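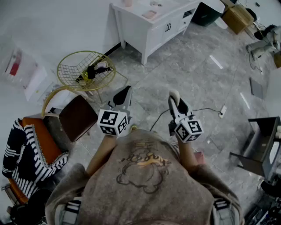
Two Grippers, One Living Room, and a Monthly Bill

Last updated: June
Reading time: 6 minutes
Print this page | E-mail this page

The pitch for the Matard kit is short. You strap in, pick up a gripper in each hand, and do your chores. The grippers record how your hands moved, the recording goes off to be cleaned up, and some weeks later a robot arm is supposed to be able to do the same chores without you. Flunditgate, the company in Werneck that rents the kit out, charges $1,166 a month for it. Shipping is extra, and so is the cleaning up.

I have read this kind of pitch before, so I asked for an hour with the person who runs the company's home recording program. She agreed on the condition that I leave her name out, as she is in the middle of talks with a customer. I got closer to two hours. She was more forthcoming than the brochure is.

I started with the brochure, in fact. It says the kit "turns anyone into a robot teacher." I asked who "anyone" was.

"Anyone who can stand up for forty minutes with weight on their shoulders," she said. "I would not have written that line. People get tired. You are holding a gripper out in front of you in each hand, with your elbows bent, and after a while you start to drop your arms. The recording shows it. We can see people getting tired before they tell us."

Does the company throw out the tired recordings?

"Some of them. The customer decides, really. We flag them."

I asked what the flag costs. She laughed and said it was part of the processing fee. The processing is done by a separate outfit, Huaranga, and its price list is not on the Flunditgate site. She said she would send it to me. It had not come by the time this page went up.

The white cubes on the grippers come up a lot in the sales material, where they are called "smart trackers." I wanted to know what was smart about them.

"Nothing. They're cubes with black and white squares printed on them," she said. "The camera looks at the squares and works out where the gripper is and which way it's turned. It's old and cheap and it works, as long as the camera can see a face of the cube."

And when it can't?

"Then you get a gap. If you reach down inside a deep box, you get a gap. Behind a cabinet door, same. We tell people to keep the cubes in view. The new ones forget in the first ten minutes."

That seemed to me a large thing to leave out of a product meant for homes, where a good share of the work is reaching into and behind things. She didn't argue. Short gaps can be filled in by software, she said, and long ones mean doing the task over. I asked how long "long" was and she said it depended on the task. I asked for one task. "Putting socks in a drawer. If you lose the cube for more than a second there, I'd do it again."

We moved on to floors. The sample room I had been shown was tiled, and plenty of customers will be working on hard tile under bright ceiling lights. I asked if shine was a problem.

"A strip of light on a polished floor can bother the camera, yes. Usually you can turn a lamp off. It's on the setup sheet."

I have the setup sheet. It mentions windows and mirrors. It doesn't mention floors, and I read her the paragraph over the phone. She said she thought it had been added and that she would look into it.

The cables bother me more. The company's home page has the word "untethered" on it in large letters, and there is a thin black cable on the floor in half the sessions I have looked at. She said the grippers themselves don't need to be plugged in while recording, "in the normal setup," but that people charge things, or run a line to a computer to check the signal, and leave it there.

"You step around it. I know how that sounds."

It sounds like a trip hazard for a person with both hands full who is being asked to keep an eye on two cubes. The rental agreement puts falls on the customer. She confirmed this, and added that the company had not had a claim. I asked whether it had had a fall. "One stumble that I know of," she said. "He was fine. The gripper jaw had to be replaced."

Who paid for the jaw?

"He did."

On whether any of this produces a robot that can do chores, she was careful, and I give her credit for it. Flunditgate says its program has been run in 53 homes and has produced 1912 usable recordings. I asked what "usable" meant, and she said it meant the recording had passed Huaranga's checks. It says nothing about whether an arm trained on it can finish the job.

"We don't sell the arm and we don't sell the training," she said. "We rent the thing that makes the recordings. If somebody tells you the kit teaches the robot, they've skipped about four steps, and those steps are where the money goes."

The somebody in this case is her own sales page, which says "teach your robot in an afternoon." She said the afternoon referred to the recording. I asked whether a reader would take it that way. There was a pause, and then: "Probably not."

So who should rent one? She would steer away anybody who is simply curious, and any small business hoping to have a robot stacking its shelves by fall. Her best customers already own an arm with jaws that match the ones on the kit, and already have staff who know what to do with the files. For them, she said, carrying a pair of grippers around a furnished room is a lot quicker than driving the arm by remote control, and the rooms can be as cluttered as they like.

"I'd rather they left the blanket on the chair," she said. "People tidy up before we come. Then you get recordings of a room that doesn't exist."

I believe that part. The hand-held idea is sensible, and the hardware looks sturdier than I expected for something mostly made of white shells and printed squares. What I can't do is recommend the rental at the listed price without seeing the Huaranga fees next to it, and I would not sign the agreement with the fall clause as it stands. Ask for both in writing. Ask also for a spare pair of jaws, which the company will include if you bring it up and otherwise does not mention.

The minimum term is one month. Pickup is on a Saturday, and a kit that misses the pickup is billed for another week.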